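Chapter 4
Investigating Organized Threats

Key terms: intelligence lead, informant, surveillance order, predicate offense, material support, chain of custody, joint task force

4.1 From Tip to Case

Most terrorism investigations begin with very little. A landlord reports a tenant who pays in cash and will not allow repairs. A bank flags a run of small transfers. A cousin calls a hotline and then refuses to give a name. Very few of these reports lead anywhere, and the agency that receives them has to decide quickly which ones deserve an officer's time.

Chapter 3 dealt with how laws define terrorism. This chapter follows a case from the first report to the filing of charges. It covers who does the work, what they are allowed to do at each stage, and where cases tend to fail.

We will return several times to the Clurnby case, which is used in many police training courses. In November a regional hotline received two calls on the same day concerning a rented warehouse in the Clurnby district. The callers did not know each other. One mentioned chemical drums, the other mentioned men arriving late at night. Over the following months the hotline logged 1,585 calls on all subjects, and 519 of them were passed to investigators. Only 17 had any connection with the warehouse.

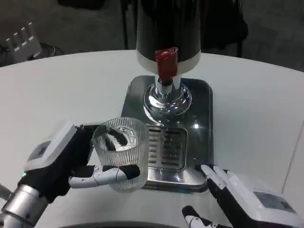 A lead is graded on two scales. The first is the reliability of the source, and the second is the likelihood that the information is correct. The two must be kept apart. A dependable source can repeat a false rumor, and a caller with a grudge can be right. In the Clurnby case the first caller was graded low as a source, but the details about the drums matched delivery records held by a supplier, Joltach. The supplier's invoices named a buyer, Clitov, that had no employees and no listed phone number.

At this point investigators had suspicion but no evidence of a crime. Buying chemicals is legal. Renting a warehouse is legal. To listen to phone calls or read messages they needed a court order, and the court would ask what specific facts supported the request. Section 4.3 sets out the test that judges apply.

4.2 Who Investigates

Responsibility is usually shared. Local police know the streets and often hold the first report. A national agency has the legal powers and the foreign contacts. Prosecutors advise both, since evidence gathered the wrong way may be excluded at trial. Joint task forces were set up to put these people in the same office, with mixed results. Disputes over credit, budgets and access to files are common.

The Clurnby task force lost three weeks when local officers and national agents each assumed the other had questioned the shipping firm, Bortolotti. By the time an interview took place, the firm had replaced its delivery logs with a new system and kept only part of the old data.

After reading this chapter you should be able to explain how leads are graded, describe the powers available before and after an arrest, and identify the points at which the Clurnby evidence was challenged in court.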